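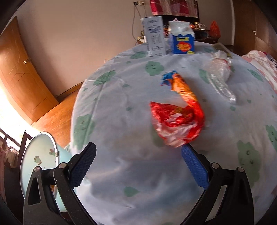 2020-04-23

Finished the Mabinogion last night. Well, the Four Branches plus Culhwch and Olwen, I'm saving the romances. Quick notes before I forget it all.

First — Culhwch is so much funnier than I remembered from college. The list of names at Arthur's court goes on for pages and I read every one. Out loud, partly. Men with absurd talents, men who are only there for a pun that doesn't survive translation. Then the giant hands over his list of impossible tasks and Culhwch just keeps saying it's easy. Every time. "It is easy for me to get that, though you may think it's not easy." Love him. He does almost none of it himself, Arthur's men do the work.

And the boar! Twrch Trwyth, a king turned into a boar, with a comb and scissors and a razor between his ears. Chased across Ireland and south Wales and down into Cornwall, then off into the sea. Nobody catches him. They only get the grooming kit.

Second Branch hit me harder this time. Branwen and the starling — she raises it in the kitchen and teaches it to talk and sends it across the sea with a letter. I had to put the book down at the end. The head of Bendigeidfran keeping everyone company for years, and then somebody opens the door.

Didn't get on with the Third Branch. The mouse hanging is great, the rest drags. May be my mood, I read it in 5 minute bits between work calls.

Started this back in December and stalled at page 36 for months, so finishing feels good. My copy is the old paperback from the shop in Fudton, spine gone, somebody's pencil all over teh Math section. They underlined Blodeuedd made out of flowers and wrote "poor girl". Agreed.

Next is either Peredur or back to Chretien. Probably Peredur.

Filed under: Books, Welsh stuff, Arthur

2 comments

Anderson Toledo: Peredur! The severed head on the platter and no grail. You'll be annoyed and then you'll read it again.

bassey_reader: which translation is this? mine has hardly any notes and I got lost in the name list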